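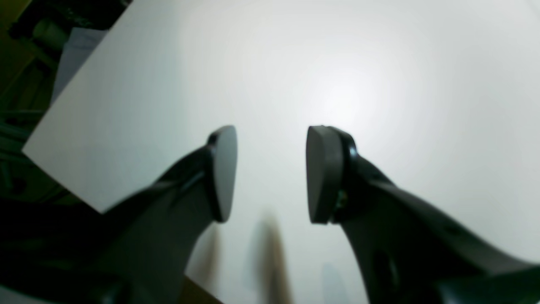 # Chapter 6: Rules Before Motion

A robot arm that works close to furniture, fabric, or people needs written limits before it is switched on. Most of this chapter deals with those limits: who sets them, where they are recorded, and how they are checked. The examples come from Murnari, a plant whose site rules were drafted by Vlasta Stoyanova and have been revised twice.

The first rule in the Murnari handbook covers the gripper. Operators look at both pads before a run. They confirm that the gap is clear and that every fastener is seated. The result goes into the log with the operator's initials, even if nothing was found.

Soft goods get a rule of their own. Dark fabric returns little light, and a fold can hide a hard edge. A label may hang away from the material and catch on a passing finger.

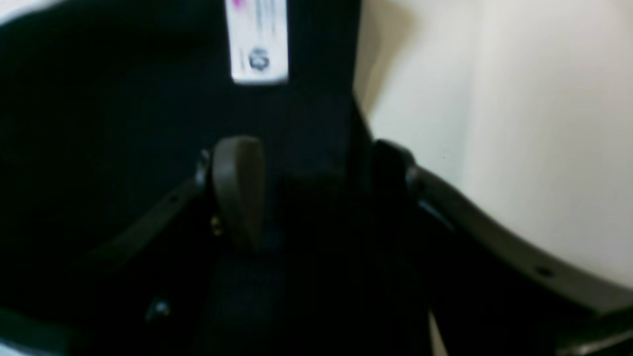 ## 6.1 Approach Speed and Clearance

Within 600 millimeters of the work, the arm runs at its reduced speed. Inside 23 millimeters it stops and waits for a confirmed position. Both values belong to the site and must be reset when the tool changes.

Henk Vandenberghe, who audited the plant in June, found that operators knew the first limit well and often forgot the second. The handbook now prints them on the same page.

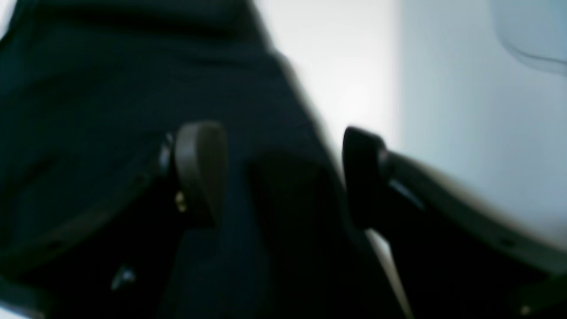 *Figure 6.3. Dark upholstery against a pale wall, viewed from the wrist camera.*

Section 6.2 takes up the stop itself and who may release it.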